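그리퍼 비교 실험 참가자를 모집합니다 (원격 조작, 초보 환영)

Brakness 조작연구팀에서 12월 한 달 동안 함께할 참가자를 찾습니다. 모집 인원은 16명입니다. 주제는 손가락 모양이 다른 그리퍼를 같은 작업에 번갈아 써 보고 어느 쪽이 다루기 편한지 비교하는 것입니다. 저희가 올해 가장 기다려 온 실험이라 벌써부터 두근두근합니다!

어떤 작업을 하나요

식기를 냅킨으로 감싸는 작업입니다. 식당에서 포크와 나이프를 냅킨에 말아 내는 바로 그 일인데, 두 팔로 원격 조작해 보면 생각보다 훨씬 깊이가 있습니다. 얇은 것을 집고, 접고, 누르고, 그 상태로 다른 손을 움직여야 하거든요. 한쪽이 천천히 접는 동안 다른 쪽이 모서리를 눌러 주는 순간이 저희는 제일 재미있습니다.
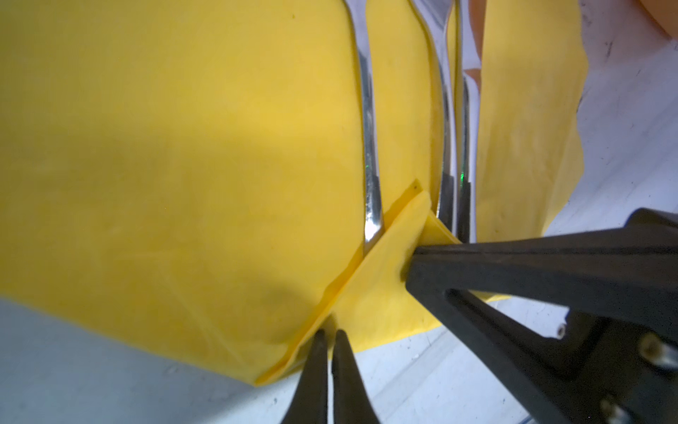
비교할 손가락은 두 종류입니다. Hindlow 손가락은 폭이 좁고 끝이 가늘어 접힌 모서리를 파고들기 좋고, Ghumman 손가락은 면이 넓어 말아 놓은 것을 통째로 잡을 때 안정감이 있습니다. 적어도 저희 팀 안에서는 그렇게 의견이 모였는데, 처음 잡아 보는 분의 손에서도 같은 결과가 나올지가 정말 궁금합니다. 미리 공부해 오실 필요는 없어요. 오히려 선입견 없이 오시면 더 반갑습니다.

참가자 한 분이 하는 일

- 안내와 연습: 첫날 80분. 조작기 잡는 법, 비상정지, 손목 카메라 화면 보는 법을 익힙니다.
- 본 실험: 7회 방문. 방문 때마다 손가락 종류를 바꿔 가며 말기 작업을 반복합니다.
- 방문이 끝날 때마다 짧은 설문. 손목이 피곤했는지, 화면이 답답했는지, 어디서 자꾸 미끄러졌는지 편하게 적어 주세요.

전체 목표는 200회 기록입니다. 실패한 시도도 똑같이 한 회로 칩니다. 말다가 풀려도, 포크가 쏙 빠져도 괜찮습니다. 그런 기록에서 배우는 것이 정말 많아요. 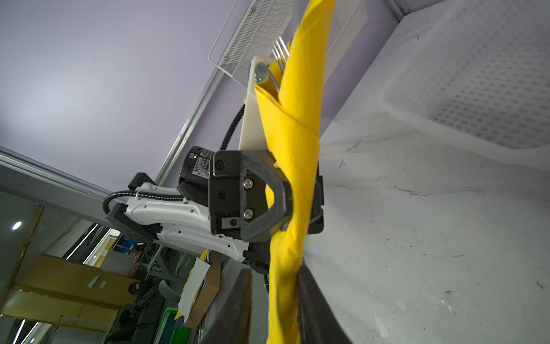 글·사진 | Brakness 조작연구팀
분류 | 참가자 모집

손목 카메라 이야기도 조금 하겠습니다. 이번에는 손가락과 함께 카메라 시점도 비교합니다. 손목 화면만 보고 조작하는 조건과 작업대 전체 화면을 함께 보는 조건이 있고, 순서는 참가자마다 다르게 배정합니다. 제어 프로그램은 저희가 직접 만든 Prirton을 쓰며, 속도와 쥐는 힘의 상한은 모든 조건에서 같습니다.

이런 분을 찾습니다

만 19세 이상이고 모니터를 보며 두 손을 쓰는 데 불편이 없는 분이면 됩니다. 로봇 경험은 보지 않습니다. 게임을 좋아하는 분, 뜨개질이나 종이접기를 하는 분, 식당에서 냅킨을 수없이 말아 본 분 모두 대환영! 왼손잡이 참가자가 늘 부족하니 왼손잡이라면 꼭 지원해 주세요.

일정과 사례

평일 저녁과 일요일 오후 중에서 고를 수 있습니다. 방문마다 사례비와 교통비를 드리고, 중간에 그만두셔도 참여한 만큼 지급합니다. 조작 기록과 카메라 영상은 연구용으로 보관하며, 자세한 내용은 첫날 동의서로 설명드립니다.

지원 방법

이 페이지의 지원서에 가능한 요일, 주로 쓰는 손, 간단한 자기소개를 적어 보내 주세요. 자기소개는 두세 줄이면 충분합니다. 자리가 차면 대기 명단으로 안내드리고, 결과는 지원하신 모든 분께 이메일로 알려 드립니다.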